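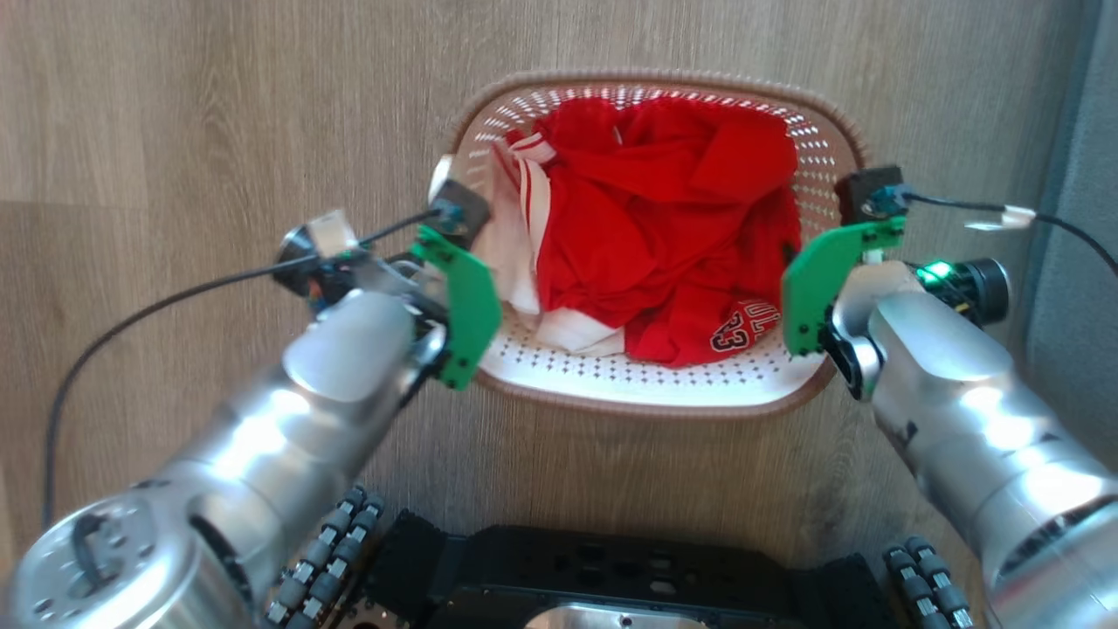
3 min read

Writing for the Web, Week 7: Finding and Keeping a Blogging Voice
Handout to go with the lecture, Tue 24 February
Tutor: Kekeli Akolgo

Welcome back, everyone! Last week was all about headlines and how long people stay on a page. This week we get to my favourite part of the whole module, the sound of a blog. I mean the thing that lets you recognise a writer you like from two lines, even when somebody has pasted them elsewhere without a name.

What we mean by voice

Voice is made of small choices that you repeat. How long are your sentences? Do you say "I" or "we"? Do you swear a bit, or never? Do you explain a joke or leave it alone? Most new bloggers think about subject first (baking, running, second-hand books) and treat the voice as something that will turn up later. It does often turn up later, and that's fine, but you can help it along.

Read the first and the latest post of any blog that has been going a few years. The first one is nearly always stiffer. I did this in August with Toma, the allotment and cooking blog on your reading list, and I was delighted by it. The opening post is 187 words long and could have been written by a bank. By the second summer the same person is telling you off for buying supermarket basil! 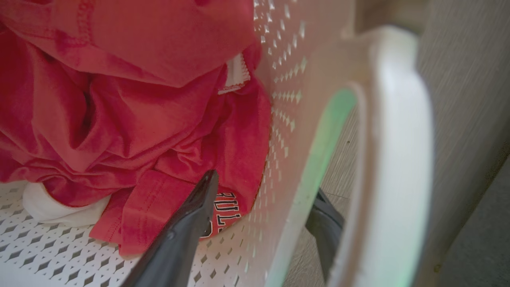
The other big change on Toma is the paragraph length. Early posts come in solid blocks, later ones breathe, with a one-line paragraph wherever the writer would have stopped to laugh. Mark these up on your printout, as we'll use them in the seminar.

Who are you talking to?

Gopinath Kurup, who gave the guest talk in week 4, writes every post on Wiver to his sister. She doesn't always read them. He says it stops him from sounding like a leaflet, and I think you can hear it, especially in the long piece on moving house (2147 words, and I wished it were longer). Try it with a real person in mind. It can be a friend, an old neighbour, yourself at fifteen. Keep the same person for a whole post and see what happens to your openings.

A word on comments. When readers start to reply, your voice will shift a little towards them. Some of this is lovely. Some of it means you end up writing only for the six people who always answer. Gopinath keeps a few old posts open in another tab while he drafts, just to hear how he used to sound.

Sharing, and how much

We ran out of time for this, so please read it properly. A personal blog doesn't have to be a diary. The writer of Asa has kept hers up for years and we still don't know what she does for a living, yet she feels like very good company. Decide early about other people: will you name them, use initials, ask first? Write your rule down and stick it somewhere.

For next week

Write one post of up to 523 words on something you did this week, however dull. Then write the opening paragraph again for a different reader. Bring both versions on paper.

Reading: the first and latest posts on Asa, and the "About" page of Eltex, which is a group blog and raises the question of whether several people can share one voice. I have strong opinions on that and will try to keep them to myself until you've all had a go.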